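Randa Majali bought her first secondhand table in Jatport for nine dollars and sold it the next month for 68. She has been at it ever since, mostly out of a rented storefront on the east side of town, open Thursday evenings and whenever she happens to be there.

The trade in used kitchen furniture is slow and local. Most of what comes in is from people moving out of the apartments along the Fatov canal, and most of it goes back to the same few blocks. A plain table sells for nearly $100. Something with leaves or a good base can reach $200, but it may sit in the window until May.

Majali doesn't refinish much. She tightens the legs, fills the worst gouges and leaves the rest. Buyers used to ask for a high shine, she says, and now they want a top they don't have to worry about.
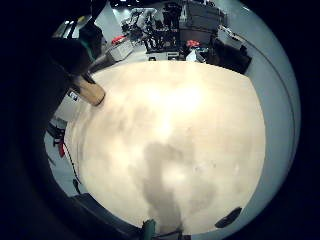
A pale tabletop and a length of smooth, light wood.

Her main competition is Tekano, the discount store out by the highway, where a new table comes flat in a box. She doesn't complain about it. Plenty of her customers started there and came to her when a leg gave out.

Delivery is the hard part. The Beyene building has no elevator, and the stairs turn twice on each floor. Majali measures every doorway before she takes a deposit, and she keeps the numbers in a notebook by the register. If a table won't go up the stairs in one piece, she takes the base off on the sidewalk and puts it back together in the kitchen, at no extra charge.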